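To: Orville House residents' list
From: Orville House Management Office
Date: Thursday, May 23, 2019
Subject: Re: Shared laundry room, new booking times

Dear residents,

The office has received several replies to the notice quoted below and wishes to answer the points raised in them.

The new booking times will apply from the first week of June, as stated. Each flat may hold 3 bookings a week. Bookings that are not taken up within fifteen minutes will be released to the next household on the sheet. This rule has been in force in the Palacios building since last year and the office does not intend to vary it.

Several residents asked whether the older machines will be replaced. Skundis, the firm that services the room, has inspected all 4 washers and advises that they remain fit for use. The dryer nearest the door will be out of service until a new belt is fitted. Payment cards issued by Pitier will continue to work - there is no need to exchange them.

The resident of flat 109 asked about items left behind. These are kept on the shelf in the office for one month and may be collected during opening hours. Please mark bed linen with your flat number, as plain sheets are hard to tell apart.

> Dear residents,
>
> Following the yearly review, the laundry room will open at 7 am and
> close at 9 pm on all days. The booking sheet will be moved from the
> laundry room door to the entrance hall.
>
> Residents are reminded that the machines must not be overfilled, and
> that the lint tray is to be emptied after each use. Pockets should be
> checked and thick garments washed inside out where the label says so.
>
> Comments may be sent to this list.
>
> Orville House Management Office

On the last point, the office was asked whether thick garments may go in the dryers. They may, on the low setting, provided that the care label allows it.

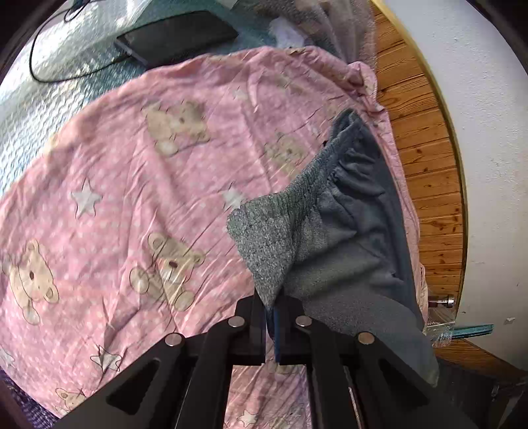
Fleece and other heavy cloth should be dried apart from sheets, and a second booking may be used for this purpose if the sheet has space.

Yours faithfully,
Orville House Management Office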